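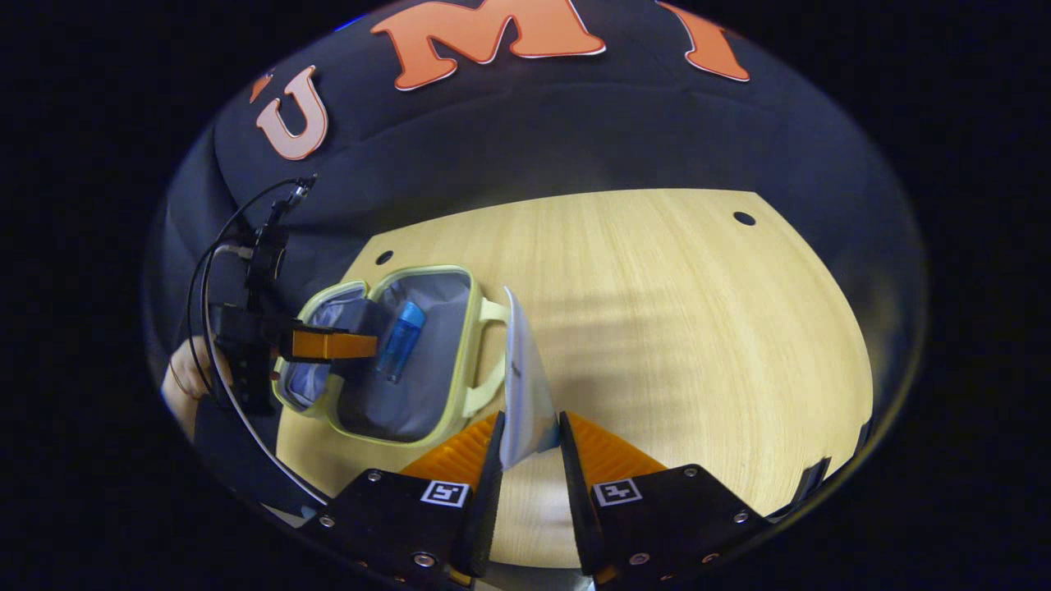
*Lunch bag open on the table, blue bottle lying diagonally inside.*

# Packing order for a soft lunch bag

I have changed the way I pack lunch, and the change has held since March, so it is time to write it down. The short version: the bottle goes in first, on a diagonal, and everything else is fitted to it. The long version covers what I tried before, the measurements, and two problems I have not solved.

## The bag

It is an ordinary soft bag with a zip top, a gray lining and a yellow-green rim, with a carrying handle in the same color. The handle stands up by itself when the bag is on a flat surface. I did not consider this a feature when I bought it, but it means the handle stays out of the opening while I load.

The lining creases. It has done so from the first week, and the creases have not turned into cracks as far as I can tell with a fingertip. They do hold crumbs. I turn the lining partway out over the sink every few days and wipe along the folds with a damp cloth and a drop of dish soap, then leave the bag unzipped overnight. Zipped up damp, it smells by the next morning.

A soft bag has no fixed internal shape. The usual advice for packing a box - heavy items at the bottom, fill the corners - only partly applies, as the corners move. Put a rigid container against one wall and the opposite wall comes in to meet it. Pick the bag up by the handle and the base sags toward the heaviest item. Any layout has to be judged while the bag is hanging. I wasted a fair amount of time arranging things neatly on the table and finding them rearranged at the office.

## Three layouts

**Bottle upright.** This was my default for years with an older, taller bag. In the current one the bottle cap presses against the zipper and the zip closes only if I pull the rim up with the other hand. Closing it that way every morning puts a side load on the slider, and I have already replaced one bag for a failed slider. The bottle also leans as soon as the bag is lifted, and it leans onto whatever is softest.

**Bottle flat along the long side.** It fits, and the zip closes without force. The trouble is the gap beside it. The remaining floor is a strip 9 cm wide, and none of my containers are that narrow. I tried standing a container on its edge in the strip. With rice this is acceptable. With anything in a sauce it is a test of the lid seal, and the seal lost once.

**Bottle on the diagonal.** The bottle lies from one corner toward the opposite one. This leaves two triangular spaces, which looks like a poor use of the floor, and I dismissed it at first for that reason. Most of what I carry, though, is not rectangular. A piece of fruit goes in one triangle. A cloth napkin wrapped around a fork and spoon goes in the other. The food container then lies flat on top, supported by the bottle in the middle and the fruit and napkin on either side. The zip closes with a small margin.

The cap end goes toward the upper corner on the handle side. If the bottle weeps, it does so at the cap, and I would like to know which corner to check.

## Containers

I use the flat rectangular kind with clips on all four sides. Mine is 18 cm on the long side. A longer one will go in, but it bridges the bag from wall to wall and stops the top from folding inward, so the zip has to travel around the corners of the lid. Vasanthi Amin, who sits opposite me and has carried a round steel tin for as long as I have known her, points out that a round tin has no corners to catch. She is correct. It also will not sit level over a diagonal bottle, so the two systems are not compatible.

For small wet items - pickle, yogurt, dressing - I use a 100 ml screw-top jar from the set Suvarna sells in its kitchen section. The jar goes upright in the fruit triangle on days when there is no fruit. On days when there is both, the jar goes inside the food container, and I accept the loss of space.

## Sequence

The order I now follow in the morning:

1. Unzip fully and fold the top back on itself so the rim lies open.
2. Bottle in, diagonal, cap end toward the handle side.
3. Fruit or jar in the near triangle.
4. Napkin roll in the far triangle.
5. Food container on top, clips checked by running a thumb around all four sides.
6. Ice pack, if used, flat over the container.
7. Lift by the handle for a moment, let everything settle, then zip.

Step 7 is the one I skipped for longest. Zipping before lifting traps the contents in a position they will not keep, and the zipper takes the load when they shift. Lifting first costs two seconds.

Unpacking is the reverse and needs no list, apart from one point. The bottle comes out last, so if I want water on the way in, I have to disturb the whole load. I have started drinking a glass before I leave.

## Problems not solved

Condensation. A cold bottle under a warm container produces enough water to dampen the napkin by noon. A sleeve on the bottle would help, but every sleeve I have tried adds enough thickness to push the container up against the zip. Filling the bottle with tap-temperature water avoids the problem and gives me tap-temperature water.

Bananas. They do not fit either triangle without contact with the bottle, and contact with the bottle leaves a brown stripe along one side. I carry them in a coat pocket in winter. I have no method for summer.

## Comments from the previous post

Mohandas Lobo asked whether a divider insert would do the same job. I bought one and used it for some 2 weeks. It holds the bottle upright very well, and the zip then does not close, for the reason given above. It now separates socks in a drawer.

Ecaterina Ciobanu asked about washing the whole bag by machine. I have not done it and the label on mine advises against it. Hand washing in lukewarm water is fine. Stuff it with a dry towel afterward or the lining dries with its folds set.

I still have to weigh the bag loaded in each layout and see how far the base drops when it hangs from a hook. The luggage scale is on loan and I will add the numbers when it comes back.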